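Handoff examples with two arms: do I keep the fumbled ones?

Posted in Teaching by Demonstration, March
By Eirini Psarras
4 min read

Hello all, and thank you in advance for reading what I already know is going to be a long one. I've been lurking here since last spring and you have saved my skin more than once.

I'm recording demonstrations for a two-arm handoff. One arm holds a long thin piece by its upper end, the other comes in and takes it, and then it gets put down somewhere sensible. I drive both arms by hand and record the whole go, with a camera on each wrist and one up on a stand. So far I have 29 recordings that I'd call usable, and my first policy trained on them is, well, enthusiastic. It goes straight for the piece and then closes too early, over and over, like somebody grabbing at a bus door. 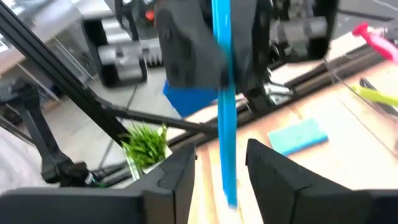

Kyrylo Hrytsenko asked me in the comments on my last post whether I was pausing before the second gripper closes, and whether I did it the same way each time. I'm afraid the answer is no. Some days I creep in, some days I'm quick, and it depends a good deal on how much coffee I've had. I also threw out every run where I missed the first grab and had to back off and try again, thinking they would teach it bad habits. Now I'm wondering if that was a mistake.

So, two things really. Should I keep the runs with a miss and a recovery in them? And do I need to tidy the table between recordings, or is clutter good for it? I've gone back and forth on this all week and my notes (I keep them in a file called Oma, after my grandmother, who also never threw anything away) are no help at all.

2 answers

Stelios Vrettos
Keep the recoveries! Please keep them. If every example you give it goes perfectly, then the first time it drifts a little to one side it's in a place it has never seen, and it'll do exactly what yours is doing, which is close and hope. What I'd cut is the part at the start where you wander about deciding what to do, and any run where you dropped the piece and picked it up by hand. A miss followed by a calm back-off and a second try is gold.

On the early closing, I'd look at your timing before you touch the training settings. Plot the moment the second gripper starts to close against the distance between the two grippers, for every run. When I did that for my own handoffs the points were all over the place and I was quite embarrassed. I picked one rule (come alongside, stop, close, wait, and only then let the first one open) and recorded 19 more that way, and mixed them in with the old ones. It helped a lot with the early grabs, though it got a bit slow and stately, and I still haven't fixed that.

Also check that your wrist video and your joint readings line up. Mine were off by a couple of frames for a month.

As for the table, leave things on it but move them between runs. If the same items are always in the same spots it may learn to steer by them, and then you clear up one afternoon and it's lost. Change where you start the arms too, and the angle of the piece while you're at it.

Marina Antoniadis
agree with the above, mostly. i would tidy for the first batch and add clutter later, it was easier for me to see what was going wrong. also try more data before anything fancy, 29 is not many for two arms

Eirini Psarras, replying
Thank you both so much! I made the plot and oh dear. It looks like someone spilled pepper on it. I'm going to dig the recovery runs out of the trash folder tonight (they're still there, thank heavens) and start a new batch with the stop-and-wait rule. Marina, I take your point about the number, I was hoping to get away with it.

Related questions
How long should one demonstration be?
Wrist camera blurry at close range, does it matter?
Trimming idle time from the start of recordings
Labeling failed grasps: one tag or several?
Two people driving, one arm each: anyone tried it?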